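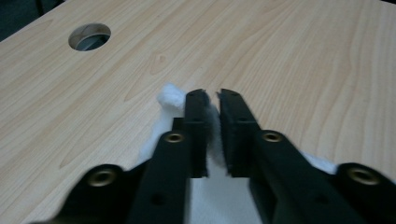
Does a high success score on soft, shapeless material show that a policy has learned to grasp it? On the evidence we have, only weakly, and much less than the headline number suggests.

4.2 Where the success score misleads

The Verkanex policy was trained on 3000 hand-held gripper demonstrations and is reported to handle fibrous material as reliably as rigid parts. We set out to repeat that result at our Plarnstead bench and had trouble deciding what we were repeating. The original scoring rule, taken over from the Prundness benchmark, counts a trial as a success if any material is between the fingers when they close. For a block or a cup this is reasonable. A tuft of cotton has no fixed outline, and a finger that lands almost anywhere on it will trap a few strands.

We therefore scored 541 trials twice, once under the original rule and once under a stricter one that asks for the whole tuft to leave the table and stay clear of it until release. The two scores disagreed often enough that we no longer trust the first on this class of object. Many of the disputed trials look fine at the moment of closing, and the trouble shows only in the lift. A reader given only the closing view could not tell the two outcomes apart, and neither could the success classifier, which sees much the same view.

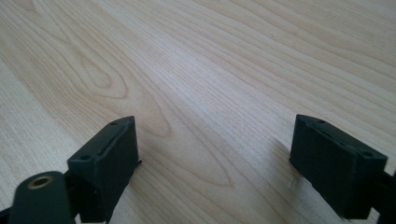 Figure 3. View from the gripper with no object between the fingers. A single pale fiber is visible near the right finger.

Leftover fiber is a second problem, and one we underrated. A thin strand near a finger is enough to satisfy a rule that asks for "any material," so an empty grasp can be scored as a full one. We have not seen this discussed in earlier reports. It may be rare in their data. Without the raw video we cannot say.

We also doubt the claim that more demonstrations would close the gap. Training on a subset of 2000 gave strict scores we could not separate from those of the full set, given the spread between runs. Our repeat used a single tabletop and a single pair of fingers, and other finger pads might well change the picture. The Samir baseline, which closes at a fixed height with no learning at all, was tested on only 28 trials, too few to rank it against the policy under either rule.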